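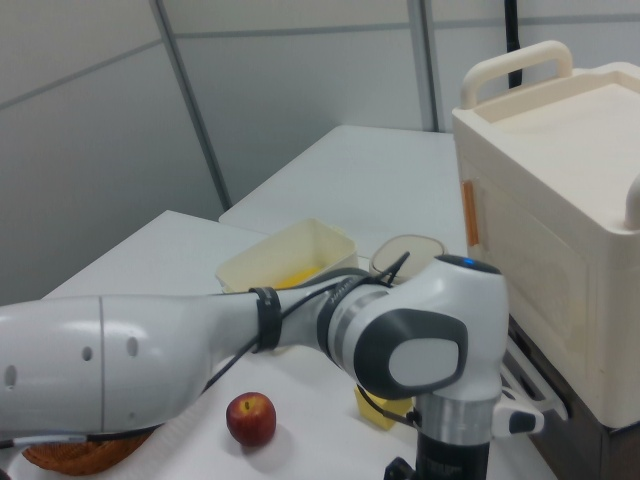

The arm over the test table, with the apple, the basket and the toy microwave.

Review: Ostex cable strap kit for small robot arms

I bought this kit in March for the arm in our shared workshop. We run it over a white table with play kitchen things, and the camera cable was always the first part to give trouble. It used to hang from the wrist and catch on whatever was standing up.

The kit is a set of black strap bands in three lengths, plus a printed sheet. One band goes around the slim gray section of the arm, and the cable passes under it with a loop left on top. Fitting took me 80 minutes, most of it spent on the length of that loop. Too short and the wrist pulls on the plug. Too long and it drags over the cups.

Hacer Sönmez keeps the log for our arm. At her last entry we were at 1,183 pick and place cycles on the same band, with no plug pulled out. It slipped twice in the first 200, both times because I had left it loose.

What I don't like: the sheet shows a different arm, and the shortest band is no use to us. The Zumham clips we had before were easier to take off – but they also came off by themselves.

I would buy it again. Four out of five.

Nevzat Ateş, 22 August 2020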